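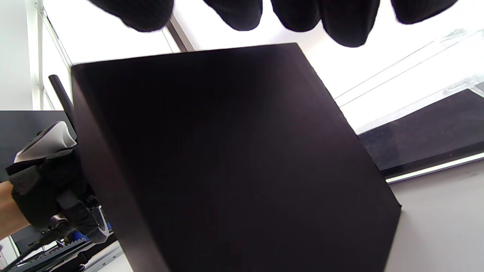 Fig. 1. Side grip on a dark cardboard box, glove on.

Storeroom Practice, Unit 5: Boxes, gloves and boards
Fisen Training, course notes, 17 June 2022

Read these notes before the practical. Bring your own gloves if you have a pair that fits, otherwise sign a pair out from the Alhassan store. Flat closed shoes are required. Anyone in sandals will watch.

Boxes first. Most of the cartons at the Budus site are single-wall cardboard and the usual size is 425 mm on the long side. Before lifting, push the box gently with one hand. A box that slides easily can be picked up by one person. If it doesn't move, stop and look at the label for a weight, and fetch a second person if there isn't one.

Hold the box by its sides or underneath, never by the flaps. In Fig. 1 the fingers are curled around the side face. With a grip like this the other hand normally goes under the opposite bottom corner. Check the base for splits and soft patches before it goes above waist height. Dark printed board hides damp stains well, so feel for them as well as looking.

Put the box down one edge at a time and get your fingers out before the last edge goes down. Most of the pinched fingers in the accident book come from this step.

Gloves

Three sorts are kept in the store: leather palm, padded fabric and knit with grip dots. The dotted knit type is the one for general box work. The dots wear off at the fingertips first. Turn the glove to the light and look across the surface – a worn tip looks smooth and slightly shiny. Swap the pair when two or more tips have gone.
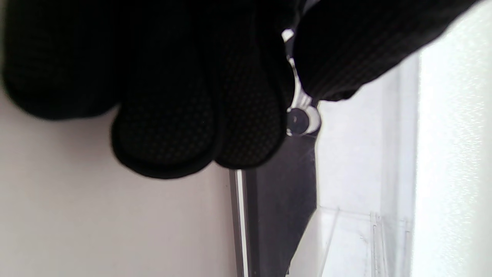
Fig. 2. Knit work glove. The dot pattern shows across the fingers.

Gloves must fit to the ends of the fingers. Spare fabric at the tip folds over and gets caught under the load. Take them off for tape, labels and paperwork. Wash at 40 degrees or below and dry flat, not on the heater.
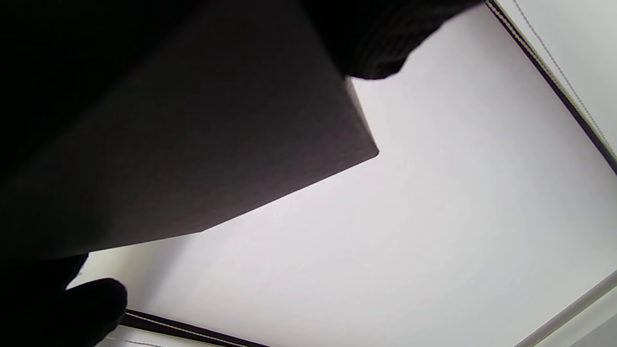

Boards and flat panels

A flat board is harder to manage than a box of the same weight, as it swings when you turn. Take hold from underneath, near a corner, and keep the long edge in view. Sleeves should be pushed up or close-fitting. A loose knitted cuff will snag on a rough edge.

When a board is raised overhead the person lifting loses sight of the top face. Nothing should be left resting on it. Two people lift any board over 200 cm, and the one at the back gives the calls: ready, lift, stop, down.

For the practical, work in pairs. Move 2 boxes and one board from the door to the racking, then swap. Fill in the Zultach sheet as you go – one line for each lift, initials in the last column.

Unit 6 covers strapping and pallets.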